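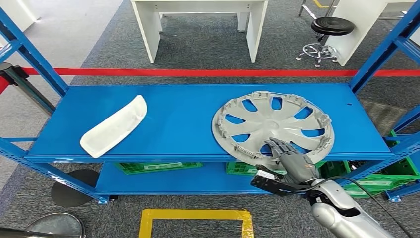 Rattana Suksawat wrote in to say the shelf clips on her Kettle rack went in far too easily and the whole bay leaned by December. Fair point. Clips were upside down, old guide didn't make it clear. Section redone 16/04/2019, use this one.

4. Putting up the shelves and loading

Before you start: both end frames upright, feet fitted, floor swept. Rubber mallet, level, gloves. Two people for the top shelf.

1. Set bottom shelf first. Clips narrow end down, four per shelf, tap until flush.

2. Next shelf 300 mm up for trims, covers and other light stuff. More if you keep boxes on it.

3. Check level front to back AND side to side. Adjust feet now, much harder later.

4. Fix to wall with the Iltby brackets (in the small bag). Leave 12 mm behind for the skirting.

5. Load from the bottom. Heavy things low. Max 90 kg per shelf, spread out, not all in teh middle.

CAUTION: never climb on the shelves. Not even the bottom one.

Note: wheel trims go flat, face up, one deep. Stacked ones scratch each other and the clips snap. Long plastic parts can lie at an angle if they don't fit straight, just keep the ends behind the front edge.

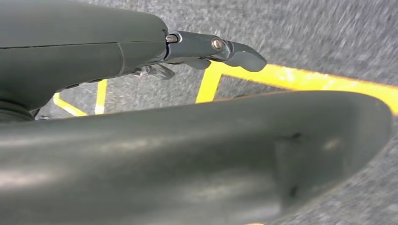 Fig. 2. Grey moulded housing, seam running lengthwise.

6. Labels last. Front lip, left hand end. Semum labels peel in a cold garage so wipe the lip with spirit first and let it dry.

7. Re-check the clips after some 200 hours loaded. Any that have lifted, unload that shelf then tap back down.

Missing clips or bent one: order by the bag from Raltelano, quote rack size. Dont mix with the older round type, they look like they fit and they dont.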